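Lanomell Data Notes, Handout 3: Collecting Demonstrations

Your group owes 50 demonstrations by June. Grippers are signed out for handheld work only. Bedrooms qualify as field sites – tidying them first does not earn credit. 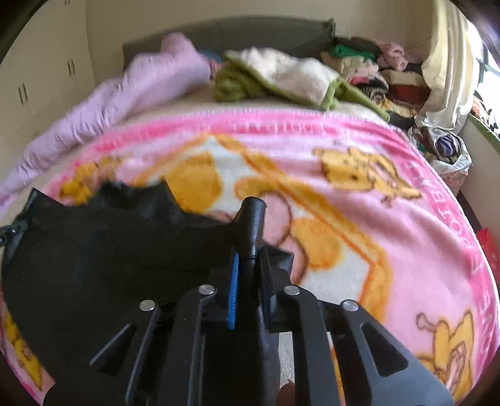
Keep every failed grasp and label it. A learner fed only triumphs gets smug.
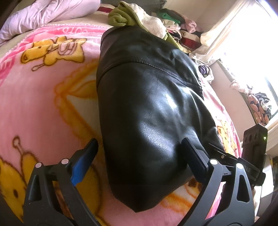

Soft goods count double in the Coltside set. Shiny black leather on a cartoon bear blanket is fair game, and note which finger dents it.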